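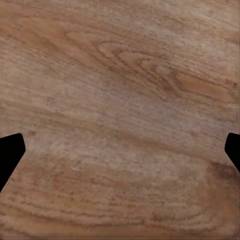

From: Birdie Strickland, April 14, 2020
Lists > Plandden-floor > Shift talk > Re: what happens to the pick crew

Eugeniusz Pawlak wrote:
> Can somebody tell me plainly what the arm is going to do and what
> I'm going to do? I've read the Bednarek memo twice and all I got
> was that 189 of us are getting "new task profiles."

Hi Eugeniusz, and everybody else who has been asking me in the hallway!

I can only speak for my own corner, but my new task profile is a chair and a screen. I go through simulated runs before anything gets tried on a real gripper, and I mark the ones that look wrong to me. We did 393 last week (my eyes!). Plenty of them are just two black fingers open over wood grain with nothing between them, and you still have to say whether that's where the hand ought to be. I picked by hand long enough that I usually have an opinion before the numbers load.

What I miss is moving. I used to walk all shift and now my knees are fine and my neck is killing me. I also miss talking, which you can't do much of with the run queue open. On the plus side, the pay grade went up one step in December and they do listen when I flag stuff, so I can't complain too loudly.

The room layouts are my favorites, with the pale plank floor and the doorway to the gray tile. I always want to see how the thing deals with that threshold.
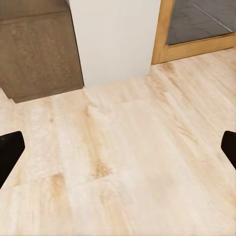 Sverre Strand wrote to me off list that he'd take the chair tomorrow, but he wants it in writing that whoever goes over to the screens can come back to the floor if they hate it. I think that's fair and I've asked for the same thing.

Eugeniusz, come sit with me for an hour before you sign anything. I'm by the east stairs, bring coffee.

Birdie

Contact the list owner | © 2020 Plandden | Back to top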